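Section 2: Before the first wash

The booklet that ships with the Civano washer promises a quick set-up. Allow yourself an evening. These steps replace the maker's pages wherever the two disagree, and they disagree a lot.

1. Take out the transit bolts at the back. Keep them. You will need them if the washer ever moves again.

2. Level the feet with the door shut. The bubble gauge molded into the lid is not worth much, so use a real level, front to back and then side to side.

3. Run one empty cycle on Warm. Skip the "conditioning tablet" that comes in the bag. I have seen no evidence that it does anything.

4. Sort by fabric before you sort by color. Fleece and other soft, fuzzy things shed, and they shed most onto smooth cotton. 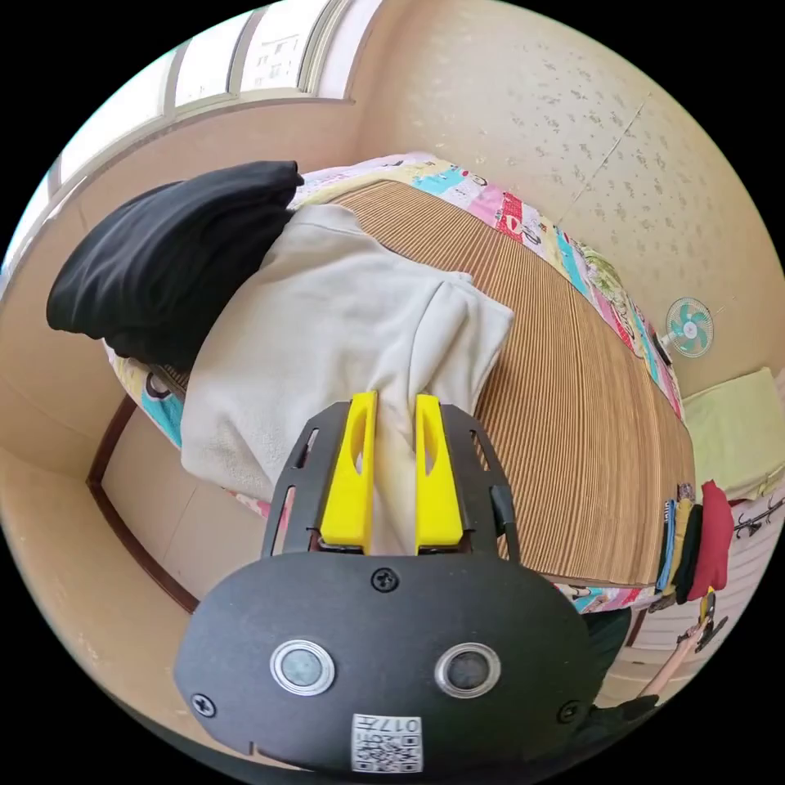
Yaa Kyei wrote in after the last edition to say that step 4 is a waste of time: she has washed fleece with everything else since February, and her lint filter looks the same either way. Her towels, she adds, have never complained.

Maybe so. I would still like to see her black shirts. Sort for the first few loads, then decide for yourself.

5. Set the spin speed. The Civano starts at 1,429, an oddly exact number for a dial that clicks in wide steps. Turn it down to 600 for knits and fleece.

CAUTION: The Gentle button does not lower the spin on its own. The booklet says it does. Watch the display after you press it.

6. Add soap. The cap of the Bullden bottle has a line marked 19 for a full load. Half of that is plenty in soft water. If you find suds in the door seal afterward, you used too much.

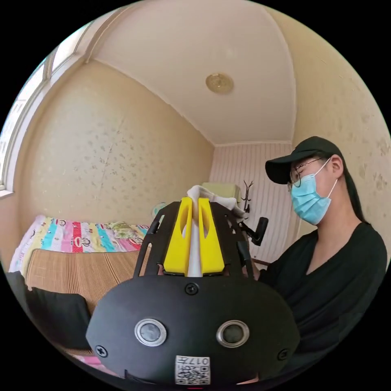

7. Shake each piece out before it goes in, and leave a hand's width of space at the top of the drum. "Extra Large Capacity" on the front panel describes the drum, and a drum filled to the top will not rinse well.

8. Close the door until it clicks, then press Start. If the light blinks twice, the door is not latched. Push harder near the handle.

NOTE: The Quick cycle leaves out the second rinse. I would not use it for bedding, whatever the chart inside the lid says.

9. When the cycle ends, leave the door ajar until the seal is dry. Wipe the fold at the bottom, where water sits.

For drying times, go to Section 3. Ignore the table on the back cover.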